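J'ai repris ma cellule de simulation là où je l'avais laissée au printemps, c'est-à-dire dans un état dont je ne suis pas très fier. Une cuisine, un îlot en marbre, un bras blanc, quelques objets, et des réglages empilés les uns sur les autres sans que j'aie jamais pris le temps d'écrire lesquels. Alors ce mois d'octobre, thé à portée de main, je range !

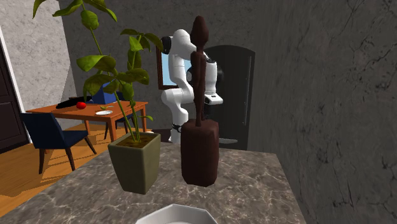
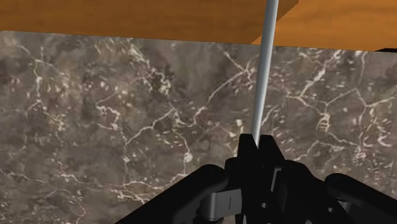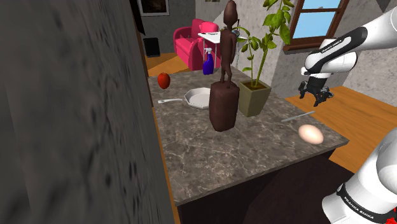
Trois vues de la même cuisine virtuelle, dont celle du milieu prise tout près de la pince.

Publié le 7 octobre 2019
Par l'auteur du carnet Flirko, intégrateur en robotique et bricoleur de simulations

Commençons par la scène, parce que c'est elle qui m'a donné le plus de fil à retordre. Je l'ai baptisée Clonditz (ne cherchez pas, c'était le premier nom de dossier disponible) et elle contenait 182 fichiers, dont une bonne partie de textures en double. J'ai tout relu un par un, ce qui m'a pris deux soirées et pas mal de patience. Le marbre que vous voyez est resté, le parquet couleur miel aussi, et je me suis attaché au fauteuil rose du fond, qui ne sert strictement à rien pour le robot mais qui me met de bonne humeur.

Ensuite vient le placement du bras. Sur la première vue, il se trouve derrière la statuette, qui le masque en partie, et c'est justement ce genre de situation que je veux pouvoir reproduire : une caméra extérieure qui ne voit pas toute la pince. Je garde donc toujours plusieurs points de vue ouverts en même temps quand je règle la base, et je note sa position dans un petit fichier à part, que j'appelle Gasden. Si je déplace l'îlot, je relance Gasden et tout se recale. Avant, je faisais ça à l'œil, et je vous laisse imaginer les dégâts.

La pince, maintenant, et là je vais être un peu long, pardon d'avance. Sur la vue rapprochée, elle tient une tige fine et claire, presque à la verticale. Les objets minces sont les pires : si la forme de collision est trop grossière, la tige flotte entre les doigts, et si elle est trop détaillée, le calcul se traîne. J'ai fini par remplacer le maillage d'origine par un simple cylindre, en ramenant le pas de calcul à 2 millisecondes. Puis j'ai lancé 20 prises d'affilée, toujours avec le même départ, avant de toucher au moindre coefficient de frottement. Un seul réglage à la fois, c'est bête, mais que de temps j'ai perdu en en changeant trois d'un coup !

Pour l'entretien, voici ma petite routine, celle que je tiens à peu près :

Remettre le bras en position de repos et vérifier que les doigts s'ouvrent en entier.
Lâcher chaque objet de très peu au-dessus du plan de travail et regarder s'il s'enfonce ou s'il tremble.
Rejouer plus de 10 trajectoires anciennes et comparer avec les enregistrements.
Sauvegarder, avec un nom qui veut dire quelque chose.

La deuxième étape est ma préférée. L'œuf, par exemple, posé sur le flanc près du coin de l'îlot, m'a longtemps fait des misères : il roulait doucement, sans raison apparente, jusqu'à tomber. C'était son centre de masse, décalé d'un rien. Le couteau juste au-dessus dans l'image, lui, avait tendance à vibrer sur place, et j'ai dû lui épaissir un peu la forme de collision.

Il me reste à revoir les limites d'articulation, que j'avais élargies dans la version Wieser pour un essai et jamais remises comme il faut. Je m'en occupe dès que j'ai fini de trier les textures du parquet. Si vous avez une méthode pour les objets fins, les commentaires sont ouverts et je lis tout, même tard le soir.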